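Pirna hand gripper kit, pair. My review after four months

Posted June 4, 2019

Short version: good kit, bad manual, buy the spare fingers. Long version below, typed on my lunch break so excuse the mess.

Bought the pair in February for the shared workshop in Durkport. We're building a two-arm helper, something that can fetch parts, hold a board, maybe fold a shop towel if we get lucky. The idea with these is you hold one in each hand, do the job yourself, and the software logs where your hands went and when the jaws opened and closed. Then you try to get the arms to do the same. No joysticks. I did joysticks for a year on the last build. Never again.

What you get: two bodies, jaws, cubes with the square tags on them, a bag of screws, one cable too few. Mine came with 97 tag stickers, box says 100. Not a big deal, you'll ruin more than three putting them on. Go slow with the stickers. A bubble under one of the tags gave me a jumpy track for a whole weekend and I blamed the software the entire time. Sorry, software.

Assembly. Manual is 12 pages and eight are warnings. Step 6 shows the jaw on backwards. Follow the little arrow molded in the part, not the drawing. Took me one evening for the first gripper, under an hour for the second. You need a small hex driver that they don't include. Come on.

Weight is fine for the first half hour. After that my wrists know about it. Trigger spring is stiff out of the bag and loosens up, by week three it was pretty nice. Morena Donati shares the bench with me and has smaller hands, she put foam tape on the handle and says it's night and day. I tried hers. She's right. Should come like that.
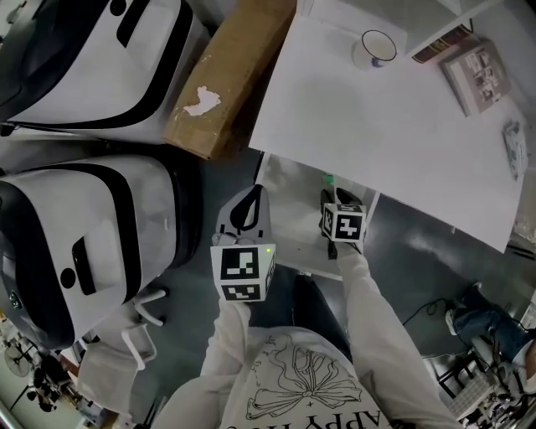

Tracking. Mostly solid. Loses the tags if you turn your wrist way over, or if one hand crosses in front of the other, so you learn to keep your elbows out and move like you're carrying soup. Feels dumb, works. Overhead lights matter more than I expected. Glare on the tags = dropouts. I moved one lamp and taped some paper over another and the dropouts went way down. Matte stickers would fix this, Pirna please.

Calibration is the part I'd complain about the most. You have to redo it every time you swap a finger, and the program (Greco, it's the free one everybody on the forum uses with these) hides the button two menus deep. Also it won't tell you calibration failed. It just says done. Check it by touching the two tips together and looking at the gap on screen. If the gap isn't close to zero, do it over. I lost a full day of recordings before I figured that out, still mad.

Battery: no complaints. Charge overnight, forget about it. Charging port cover is flimsy and one of mine is already gone.

Durability. Dropped one on the concrete from bench height. Chipped a corner, tag still reads. Cracked a finger pad by squeezing a clamp handle way too hard, my fault. Spare pads are cheap but shipping was slow, so get them with the first order.

How's the robot doing? Ok! We have 3278 clips so far, most of them pick up and put down with cups and small boxes. The first 2000 were kind of junk, I was rushing and changing my grip every time. Things got better when I settled on one way of doing each job and stuck to it. Arms can now pick up a cup and set it on a shelf most tries. Towels no. Towels are a disaster.

Compared to the Postorura set: a guy at the other end of the shop has those. Lighter, nicer trigger, jaws open wider. But they cost nearly double and the pads wear out quick, and his cubes wobble on the mount unless he shims them. Mine have never wobbled. If you're grabbing big stuff I'd look at his. For cups, tools, small boxes, I'd take the Pirna again.

Good: stiff mount, decent battery, easy to fix, parts are sold seperately
Bad: manual, shiny tags, missing cable, no padding on the handle, that port cover
Four out of five. Would be four and a half with a hex driver in the bag.

Edit: somebody asked if left and right are the same. Bodies yes, jaws no. Label them befor you take them apart.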